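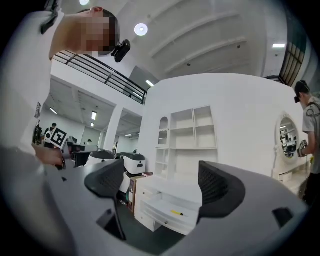
Issue 40

I said in November that I would give the robotics club a fair shot before complaining about it in print. I have now given it a fair shot.

The pitch from Irja Saarela, who runs the Pleston sessions, goes like this: students wear the grippers, do ordinary household jobs with them, and everything they do becomes practice material for a robot later on. It took me a while to get used to the look of the place. People stand at white furniture with cameras on their heads, very serious, and the furniture has mostly nothing in it. One of the more exciting objects is a yellow screwdriver.

The project is called Plalirar, and its target is 1666 usable runs by the end of term. I asked what "usable" meant and got two different answers, one from Irja and one from Finlay Ritchie, who does the sorting. Finlay's was stricter. I'd go with Finlay's.

My bigger problem is with the drawers. A kid who spends an afternoon reaching into a drawer with a gripper gets very good at reaching into that drawer. What does he know about robots at the end of it? The application form promised programming, and so far I have seen some 75 minutes of it.

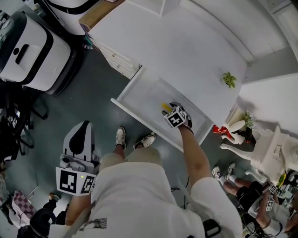

2 min read

To be fair, the reaching is harder than I expected. Catherine Morrison let me try a pair, and I was terrible. You keep wanting to turn your wrist the way you would with a bare hand, and there is a big block of printed squares sitting right there. I knocked into the side of the drawer more than once – my daughter enjoyed that part.

I also liked that the students argue. Two of them had a long disagreement over whether a run should be thrown out when you fumble the grab and recover. One said a robot ought to see mistakes getting fixed. The other said it would just learn to fumble. That was the best conversation I heard all term, and no adult had set it up.

So I'm not pulling her out. But I've asked Irja for a written plan with the coding sessions on it, and for someone to explain to parents how the Brutotstead competition fits in, if it still does. The last letter only said "details to follow." I'll post the reply when I get one.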